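Zorkura hand-held gripper collection: station inspection, table-clearing task
Site: Gidey house, dining table station
Checked by: Ebere Isah
Reviewed by: Femi Mohammed
Session: Saturday, morning block

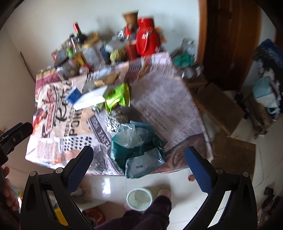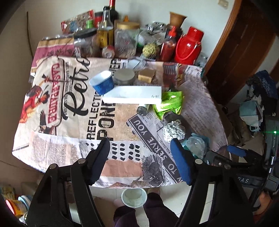 Both views: newspaper-print cloth, foil ball and lime-green packet in the work area, gripper open at the front of the table.

1. Finger pads seated, no lifting at corners
Pass. Pads wiped before the block. Replace both sets at 700 episodes.

2. Pivot pins tight, arms open and close without catching
Pass.

3. Second device powered and paired
Pass. Green indicator light on in the second picture. Confirm again after every battery change.

4. Floor clear within one step of the operator
Fail. Open bucket on the tile at the front of the table, directly below the work area. Cardboard on the floor along the right side. Bucket may stay if it is the drop target, but it must be marked on the station sheet. Move cardboard before the next block.

5. Cords away from the table
Comment. Thin dark cord on the left wall runs toward the table (second picture). Tape it down or reroute.

6. Glass kept out of reach of the task
Conditional pass. Wine bottle and jars are at the rear, against the wall. Operators are not to reach over the front items to get at the back row. F.M.: I would prefer the bottle off the table altogether.

7. Lighting
Comment. Glare off the floor tile and the foil. Acceptable for training data. Do not add a lamp.

8. Object variety
Pass. Foil and clear plastic are underrepresented in the Ovari set, 396 episodes out of 3,458. Keep both in rotation.

9. Reset between episodes
Fail. Log shows 3 episodes started from the same layout. Flag as duplicates and exclude from the Nuvevbridge upload.

Station status: hold until items 4 and 9 are closed. Item 5 can be closed by the operator on site.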